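I finished the bathroom drawers in December, after putting it off since we moved to Grulgate. There are 2 of them, both deep, and both had turned into places where things went to expire. I gave myself until lunch and a garbage bag.

Most of it was easy. Sunscreen past its date went out, and so did the hotel shampoos. Makeup took longer, as I wear it maybe twice a year and still had colours from a cousin's wedding in Jodham.
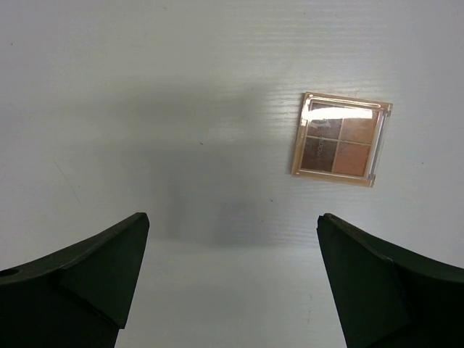

The four-pan palette. Keeping it for the brown shades.

My rule for the rest was to add up what I'd have to pay to replace it. Marcus Alcantara at work does this with his garage and swears by it. My pile to toss came to $132, which stung a bit, but I hadn't touched any of it since the last move. The unopened soap and toothpaste went in a box for the shelter on Koubek Street. They take sealed items only, so phone first if you have anything odd.
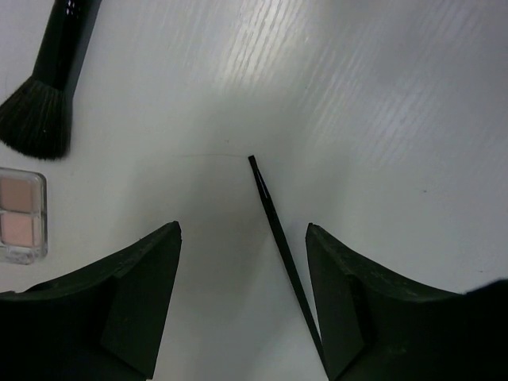 Sorting goes faster if you do it away from the bathroom. I've tried it on the floor and on the bed, and both times I gave up halfway and shoved everything back. A white tabletop with a bit of grain in it is much better, as small dark things like bobby pins show up right away. Wipe it down before supper.

Next is the linen closet. I have three sets of sheets for a bed we sold.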